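Week 7: Judging and selecting landscape photographs

Reading for this week: the course pack, pages 77 to 97.

Last week we dealt with exposure in changing light. This session is on how a landscape competition gets from a large pile of entries to a shortlist, and what you can take from that when editing your own work.

The set we will use is the Kirklow regional landscape round. It drew 1012 entries, and 97 went through to the second stage. Kálmán Illés judged the first stage and has let us use his notes.

First pass

Each picture gets a few seconds. At that speed a judge sees shape, tone and little else. Illés marks yes, no or maybe and doesn't go back until the whole set is done. Common reasons for a no:

Horizon off level by a small amount
Heavy halos along ridges and tree lines
Foreground rock with no link to the rest of the picture
Colour pushed until the greens turn yellow
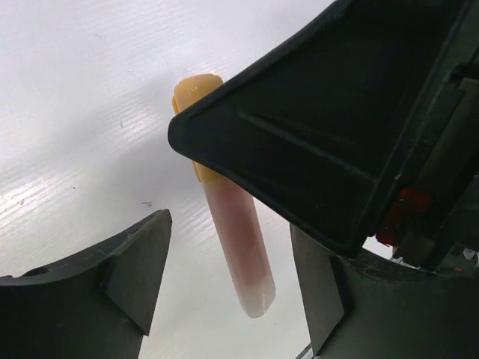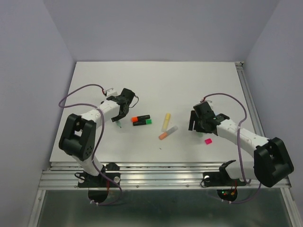
Second pass

Now the maybes are looked at again, larger and for longer. Edges matter here. Check all four sides for stray branches, half a boulder or a bright patch of sky that pulls the eye out. The Ristbridge estuary picture lost its place over a strip of white water in the bottom corner – a slightly tighter crop would have dealt with it.

Subject counts for less than students expect. The Tultness lighthouse turned up again and again in the entries, and one version still reached the final group. It was taken in March from the low path, in flat light, with the tower small against the hill.

Final group

Prints are laid out side by side under the same light. Sharpening that looked fine on a screen can look harsh on paper. Lau valley, the eventual winner, was one of the softer prints.

For next week

Bring 7 prints from your own work, no larger than A4, unmounted. Write one sentence on the back of each saying why it is in. We start at 10 am with the first pass, so no talking through your own pictures until that is over.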